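Infotainment screen in my car wants a subscription for remote start now. Pay it or rip it out?

Posted in Car Tech and Electronics

Marwa Abou Zeid

Hi all, first time posting, long time reader. I bought a used Durkholm wagon in March, the one with the big center screen, and I really do love it. Drives great, seats are comfy, the dog fits in the back. When I picked it up the remote start worked from my phone and so did the seat heating schedule and the thing that shows you where you parked. Then a few weeks ago I got a message on the screen saying my "connected period" was over and I needed to sign up for a plan. The plan is $191 a year! For a button I was already using!

The dealer says the first owner had a trial that happened to carry over to me, and that was just luck. I called them twice and got two different stories about what stops working if I don't pay. One guy said only the phone stuff. The other guy said the maps will stop updating too, and maybe the voice control.

So my questions are, does anybody have this car and know what really goes away? And is there any way to get remote start without the plan, like a regular key fob kit from a stereo shop? My brother-in-law says any shop can do it but he also says that about everything. I got one quote already from Skernholm Auto Sound and they wanted $890 installed, and I about fell over. I have a detached garage with no heat, so this is a real thing for me in the winter and I'd like to sort it out before it gets cold.

Also, if I do let it lapse, does the car keep sending data to them anyway? That part bugs me more than the money.

Thanks in advance, I'm happy to go dig up model info if it helps.

Ashraf Benjelloun

Hey Marwa, I've had the same wagon for three years and let my plan lapse on purpose, so I can tell you what it was like on mine. Yours could be a different trim so take it with a grain of salt.

What went away: remote start from the phone, lock and unlock from the phone, the parked car finder, the seat schedule, and live traffic. What stayed: the maps (they just get older), the radio, phone mirroring, the backup camera, and voice control for calls and radio stations. Voice search for places stopped. I use my phone for directions anyway so I barely noticed. The guy who told you the maps stop updating was right, at least for updates over the air. You can still load them from a USB stick, but the file is huge and it took me a whole evening, plus it failed the first time because the stick was formatted wrong. 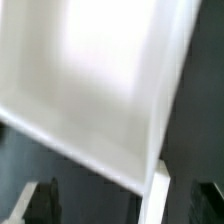
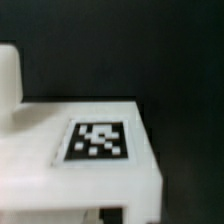

Now the remote start part. Go out and look at your key fob before you spend a dime. Some of these wagons came with a fob that has a little round arrow on it, and if yours does, you can lock the car, then hold that button for a few seconds and the engine starts. No phone, no plan. The range isn't great, I can do it from my kitchen window but not from the upstairs bedroom (my driveway is short, too). If your fob doesn't have the arrow, ask the parts counter whether your car can take the other fob. Ask the parts counter and skip the sales desk, they're different people and the parts folks tend to look things up by VIN while you stand there. A friend of mine had it done and paid $72 for the programming plus the fob itself.

If that's a no, then yes, a shop can add a kit, but please get a second quote. Mine wasn't remote start, it was a dash cam and a new amp, and the prices I got were all over the map. Druvstead Audio quoted a coworker $426 for a fob kit on the same wagon, parts and labor. Ask them three things: do they use a plug-in harness made for your car or are they cutting and splicing, does the kit need one of your spare keys left inside the dash, and who deals with it if a warning light comes on afterward. That key-in-the-dash business is still around on cheaper kits and I don't love it.

On the data question, there's a menu under Settings, then Connection, then Sharing. Turn everything off there. I also wrote to customer service and asked them to close the account tied to my VIN, and got an email back confirming it. Whether the car is truly quiet after that I can't tell you, I'm not a network person. Do check that the first owner's account is gone too! Mine was new so I didn't have that problem, but if their account is still attached they might be able to see where the car is parked.

One last thing, in an unheated garage open the big door before you start it, every time. Remote start makes it real easy to forget.

Abdel Hamid

just pay it lol. 191 a year is less than I spend on car washes

or get a block heater. I have a different car though so not sure if yours takes one

Marwa Abou Zeid

Ashraf, thank you so much, I went out with a flashlight and THERE IS AN ARROW. I thought it was for the trunk. Haven't tried it yet, the car is blocked in by my husband's truck tonight, but I'll do it in the morning with the garage door open, promise.

I found the Sharing menu too and there's a profile name in there that definitely isn't mine, so I'm calling them tomorrow about that. Did you have to send them a copy of your registration or was the VIN enough?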